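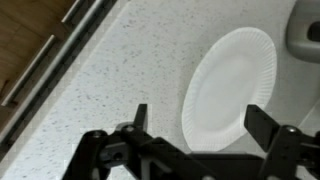 Interfaith supper, first one, who pays for what?

Posted by pirholm_hallkeys

We're a small group in Pirholm, church people, mosque people, a few from the gurdwara and some who don't go anywhere but like the idea. Been meeting for tea since spring and now we want to do a proper shared supper in October. Paper plates, plain white ones with a pleated rim, nothing grand. Trouble is the money. The council's neighbourhood pot will give us up to 700 but the form wants a "lead organisation" with a bank account and a constitution, and we have neither. The church has offered to hold the money. Two of the mosque families are not keen, they don't think anyone would pinch it, it's more that it then looks like a church event with guests. I see their point. But setting up our own thing seems a lot of paperwork for one supper. Has anyone been through this? Also, do we have to have a written safeguarding policy if children come with their parents? And food, is it all right if everybody brings a dish or does it have to be one kitchen. Form closes in 11 days so a bit pushed. Sorry for the ramble, typing this on my break.

Posted by Reklow Neighbours Table

We did this, three years running now. Quick answers as I'm off out.

Money. You don't need to be a charity. Most small pots will take an unincorporated group, you need a one page constitution (name, aims, who can sign, what happens to the money if you fold) and an account with two signatures from different households. Problem is the account, ours took seven weeks so you won't make it in 11 days. So let the church hold it this time BUT get a short letter signed by all sides saying it's held on behalf of the group, what it's for, and that two people from the group agree each payment, one of them not from the church. Put the group's own name on the form where it says project. Put the group's name on the posters too, no logo from anyone. That was what settled it for our lot, the posters more than the bank bit.

Ring the council officer before you send it. They would much sooner talk to you for 10 minutes than turn down a form. Ask whether "held on behalf of" is ok, some want it worded their way.

Safeguarding. If children stay with their own parents all evening it's light touch, but the funder may still ask for a policy. Borrow the church's or the mosque's for the night, in writing, and say who the contact is. If you're planning a kids' corner with helpers and parents elsewhere then that's different and you need to do it properly.

Food. We started with everybody brings a dish and it was lovely and also a muddle. Nobody knew what was in anything. Second year, all vegetarian, no alcohol in the cooking, no gelatine in the puddings, and every dish has a card with what's in it and who made it. Nuts written in capitals. Our Sikh and Muslim and Hindu families could all eat from the same table then and there wasnt a "special" table in the corner, which had gone down badly. Keep the egg cakes at one end. Spoons stay with their own dish!! Say it out loud at the start.

One more, check prayer times before you fix when food is served. We put ours at the wrong time the first year and a third of the room had to get up just as it came out. Leave a gap and a quiet room.

Posted by flaltska_road

Just do it without the grant. 700 is more than you need, we fed 70 people on Flaltska Road with people bringing food and a tin by the door. Forms kill these things off. The year we took council money we had to do a report after with headcounts by faith, went down like a lead balloon, half of them left it blank. Hall was the only real cost.

Posted by kapoor_centre_desk

Bit of both from me. Agree about the report, read the small print on what they want back before you apply. If it asks for people's religion, ask if you can give a total insted, ours said yes straight off.

But don't skip insurance. If the hall's cover is only for its own bookings then you may not be included, ring and ask, get it in an email. Here at the Kapoor Centre outside groups have to show their own and it catches people out the week before. A one-off event policy is not dear.

And have a word with the two mosque families before the form goes in, not after. Ask if one of them would be the second signatory. Might be all it needs.

Posted by pirholm_hallkeys

Thanks all. Rang the officer at lunch, she's fine with the church holding it if the letter goes in with the form. One of the families has said yes to signing. Going all veg. Still waiting on the hall about insurance.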